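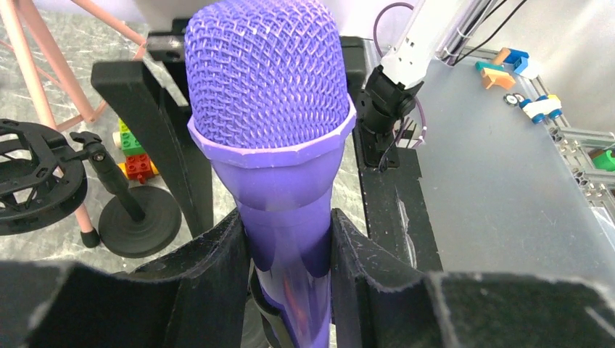 Figure 1. Handheld microphone with mesh grille, faceted collar and tapered handle.

Zorkarby Continuing Studies
Sound for Small Venues, Unit 2: Microphones and Cables
Course lead: Agathe Baudry

Purpose of the unit
Students will learn the parts of a handheld vocal microphone, the correct way to handle it, and the routine care of the cables used with it. The unit prepares students for the practical check held in the Dukham Room in October.

The parts of a handheld microphone
The grille is the woven wire dome at the top. It protects the capsule from knocks and reduces the force of breath on the consonants p and b. In most models a thin layer of foam sits inside it. The collar joins the grille to the body. On the microphone in Figure 1 the collar is cut in flat facets and is a paler shade than the handle below it. A faceted collar also makes a round body less likely to roll on a flat surface.

The handle is the part the performer holds. Students should keep the hand below the collar at all times. A hand closed over the grille changes the pickup pattern, dulls the voice and raises the risk of feedback.

Handling and cleaning
Microphones are to be lifted by the handle. They are not to be tapped or blown into as a test; speak a full sentence at normal volume instead. On models with a removable grille, the grille may be unscrewed and washed in mild soap and water. It must be completely dry before it is refitted. Allow at least 30 minutes in moving air, and longer if foam is fitted. No liquid is to be applied to the body.

Cables
Most cable faults occur at the ends, where the conductor bends most sharply. When unplugging, grip the connector or sleeve and leave the cable itself slack. Cables are coiled in loose, even loops, following the natural lay, and are never wound around the elbow. Any cable that crackles when flexed must be tagged and placed on the Riedl shelf for testing.

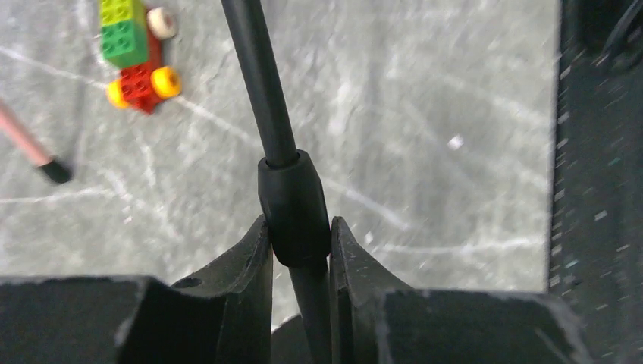

Practical check
Each student will have 13 minutes to name the parts of a microphone, clean a grille, coil one cable and report any fault found. Written answers are entered on Form 594, available from the front desk.

Reading before the next session
Droltlow Course Reader, chapter 2, "Leads and Connectors." Bring the completed worksheet on Monday.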